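Evening Desk Clerk, Camurska Public Reading Room

Posted March 7, 2021

The Camurska Public Reading Room is hiring one evening desk clerk. The job is part time, 24 hours a week, and pays hourly. You would report to Si-eun Gil, who runs the front desk and makes the schedule.

What you will do

Check books in and out. Sign people up for library cards and update old records. Answer the phone. Shelve returns before closing, including the large print section and the newspapers. Set up chairs for the evening book group and put them away afterward. Lock the Bellamy Street door at the end of the shift and leave a note for the morning clerk.

We moved our records to a new catalog in January. Some older titles are still listed twice, and fixing those entries will be part of your work when the desk is slow. 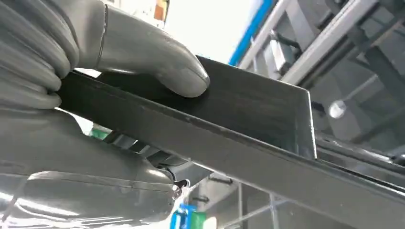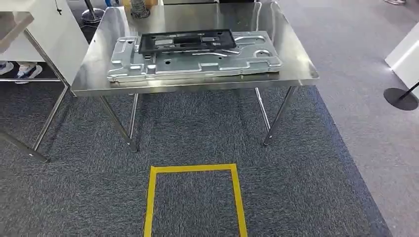
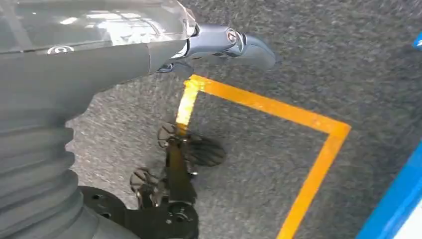
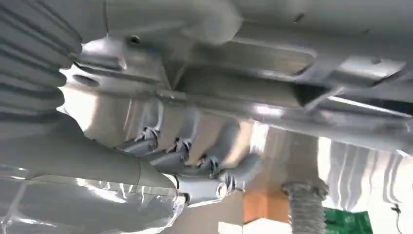 The second picture shows the steel table on gray carpet.

What we are looking for

A high school diploma or the equivalent. Six months of work with the public, paid or unpaid. You should be able to lift a full box of books and push a loaded cart. Typing matters more than speed with a cash drawer, as we take very few payments. A second language is helpful but not required. You do not need a library degree.

Hours and pay

Shifts run from late afternoon to closing. You will have one weekend shift in every 3, traded with the other clerks if you arrange it ahead of time. Paid training comes first, and you will work next to another clerk until you know the closing routine. Parking is free in the Pleklow lot behind the building. The 47 bus stops at the corner.

How to apply

Send a resume and a short letter to Tane Ngata, Camurska Public Reading Room, 721 Bellamy Street. You can also hand them in at the desk during open hours. Please list two references with phone numbers, and say which evenings you can't work. We will call the people we want to interview. The job stays open until it is filled.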